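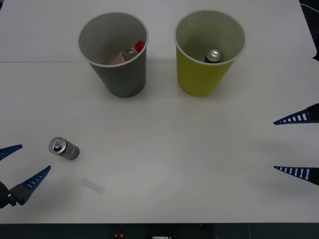

On 21st March I went to the open day of Danix in Lostau. Our sorting hall in Flondunley must decide before July if we ask for money for a two-arm cell, and I wanted to see one before I write any number in the plan.

The visit began with coffee and a short talk about safety. Then we were let into the test room, in groups of five. The task on the table was a small one: bottles and cans to be put into paper cups, a grey one and a yellow one. For us it is close to the real question, as our people do the same by hand at the end of the belt.

I asked mostly about the fingers. They are blue, soft-looking and ribbed on the inside, and they are a wearing part. Danix sells them in pairs, and a cell with two arms needs two pairs, so one spare set is already four fingers. The pair costs 50 euros. I had expected more, but I had also forgotten to plan for them at all – this line was missing in my sheet.

The wrist cameras are a different matter. They are not included in the basic offer. On the screen beside the table we could see what such a camera gives: both fingers from close by, and the white table between them, even a very small dark mark on it. 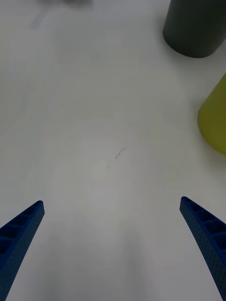

What I wrote down for the budget

The table and the mounting come from another supplier, Tóth, and must be ordered separately. Their price for the table is 1,077 euros without transport. The delivery time is longer than for the arms, so it should be ordered first.

Training is 2 days and is held only in Lostau. We must count the hotel.

Service in the first year is included, after that it is a contract. I did not get a price for it, only a promise of an e-mail. I am still waiting – when it comes, I will add it under the table above the transport.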